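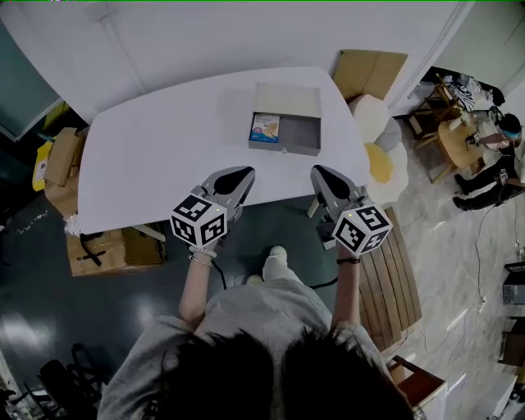
Guides > Data Collection > Planning and Budget

Getting Started Hardware Budgeting Software Forum Contact

How to Budget for a Two-Station Handheld Gripper Setup

by Loukia Tsoukalas

So you've decided to collect your own manipulation demonstrations with handheld grippers. Great choice! I've been planning these setups for small labs for a while now and I still get excited every time a quote comes back lower than a single robot arm. Grippers are the fun part of the list, but they're seldom where a budget goes wrong. It's the cables, the tables, the spare pads and the hard drives that get you, so let's work through all of it before you send anything to purchasing.

The plan here is for two stations and a total budget you can adjust. I used it for the Minder project in March and have only changed small things since.

Step 1. Decide what a station is

Write down what one person needs to work for a full session without borrowing anything from the next station. Mine says: one pair of grippers, a marker cube for each gripper, a head camera, a table, a box of task objects, and power within reach. Two stations means two of everything on that line. It's very tempting to share the head camera (I tried it!) and you'll lose half a day to swapping and recalibrating.

If your second station will only do single-handed tasks, you can buy one gripper for it and put the savings toward spares.

Step 2. Price the grippers as a kit

Ask every supplier for one price that covers the gripper, the cable, the marker mount and a set of finger pads. I got quotes from Zolteck and from Zurau, and the two looked wildly different until I noticed that one had left out the mounts. Put them in the same spreadsheet with the same rows and the gap shrinks a lot.

Things to ask before you compare:

- Are the pads replaceable at your desk, or does the whole jaw go back?
- How long is the cable, and can you order a longer one?
- Do the marker cubes come printed and assembled?
- What's the lead time on a single replacement unit?

Rubber pads wear out. Order extra sets with the first shipment so you only pay for delivery once. Same goes for cables, which get tugged all day long when someone is reaching across a table with both hands.

Step 3. Set aside money for the room

You don't need a fancy lab! A living-room-sized space works fine, and a plain light-colored table makes it easy to find small objects in the footage. What you do need to price:

- A table wide enough for both arms to reach forward comfortably
- A second, smaller table for setup and repairs
- Power strips and floor cable covers
- Shelving, or at least a wall where boxes can pile up
- Somewhere to sit between takes

My room line came to 2000 dollars for both stations, and the tables ate most of it. Secondhand is absolutely fine here. Do the cable covers early, though. Mine were an afterthought, and we spent the first week stepping over extension cords.

Step 4. Task objects and packaging

Keep the boxes your equipment arrives in. Opening lids, putting a small package in a shallow box and taking it back out are wonderful beginner tasks, and they cost nothing. I bought 71 household items for Minder and spent 107 dollars, nearly all at discount stores. Buy duplicates of anything that crushes easily.

Step 5. Storage and people time

Record one ten-minute test, look at the file sizes, and multiply up to your planned hours. Then double that for a backup copy. Do this with your real camera settings, because the defaults are almost never what you'll end up using.

For people time, budget the breaks and the resets as paid hours. Putting objects back takes longer than you'd think, and tired arms make sloppy demonstrations.

Step 6. Order in two rounds

Buy one complete station first and run it for two weeks. Then order the second with everything you've learned. At the Ní Mhurchú lab they did it this way and changed the cable length and the table height before round two. You may miss a bulk discount, so ask whether the supplier will hold the price between orders. Both of mine said yes, and I have that in writing next to the quotes.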